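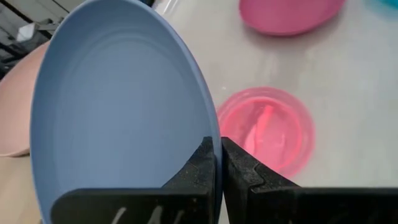 My sister is of the opinion that a person who has lived alone for three years does not need a dinner service, and that I should stop bidding on one. She said so twice on the phone, the second time slowly.

01/06/2024

The lot in question is 74 pieces of Stestby, mostly blue, some chips, collection only. I had set myself a limit of 69 pounds and felt very grown up about it. By teatime it had gone past that, and I was reading up on glazes as though knowledge might bring the price down.

I own two plates. One came from Jorura when they closed the shop by the station and the other was here when I moved in. They do perfectly well, provided I wash one while eating off the other. In October I had people round and served the stew in mixing bowls, which I described as rustic — a guest asked whether I was between kitchens.

Went for a walk to keep away from the auction. Got as far as the bakery, bought a bun, came home and raised my bid.

Lost it in the end, with 17 seconds to go, to someone with a fish for a profile picture. I was relieved for the time it took to boil the kettle. There is a smaller Stestby set ending tomorrow night, no gravy boat, and the seller will post. I have not mentioned it to my sister.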